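From: Plokovari Neighbors list
Date: Jun 17, 2020
Subject: Re: Spare keys, and who ought to hold them

Hello everyone,

I meant to answer this sooner, but the beans needed staking and then the phone rang, and you know how an afternoon goes. Thank you to our neighbor on Tola Street for raising it, and for doing it so kindly.
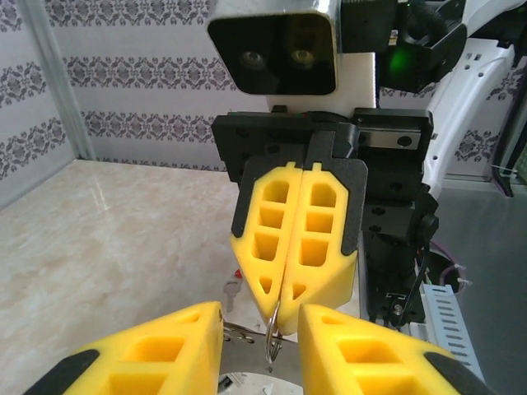
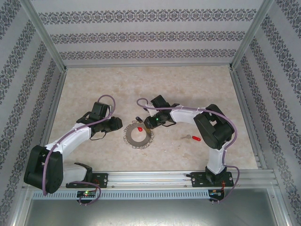 A split key ring, and the patterned gray walls with the two arms.

The earlier message, for those who missed it:

> We came home from my sister's to find the side door locked and
> our only spare in the kitchen drawer, on the wrong side of it.
> The locksmith had to drive over from Flatari and we sat on the
> step until dark. Does anyone here have a system for spare keys?
> Would people be open to trading with the house next door? I feel
> a little shy about asking, to be truthful.

Please don't feel shy! We've traded keys with the people across the road for 12 years now, and it has saved us more often than I'd like to admit. They have let in the plumber, fed the cat, and once turned off a burner I had left going under the beans (different beans). I do the same for them, apart from the cat, as they keep finches.

A few things we have learned along the way. Don't put your address on the tag. We use a dab of nail polish, red for theirs and blue for ours, and a card inside the pantry door says which is which. Try a new copy in the lock before you hand it over – ours from the hardware store looked perfect and wouldn't turn at all, and they cut it again without any fuss. And if you change a lock, tell whoever has your key that same day. We forgot one October and my poor neighbor stood in the rain jiggling the handle.

As for those little lockboxes with the number dial, we had one by the back gate for a while. It was fine in summer, but the dial got stiff in the cold and my fingers did too. My brother-in-law in Mizuno swears by his, so perhaps we bought the wrong kind. I'd be glad to hear from anyone who has had one through a couple of winters.

If you live at our end of Tola Street and have no one nearby to ask, we have room on the pantry hooks for a few more. Come by after supper, when we're usually on the porch, and bring a tag if you have one. I have plenty of nail polish.

Warmly,
Your neighbor at number 40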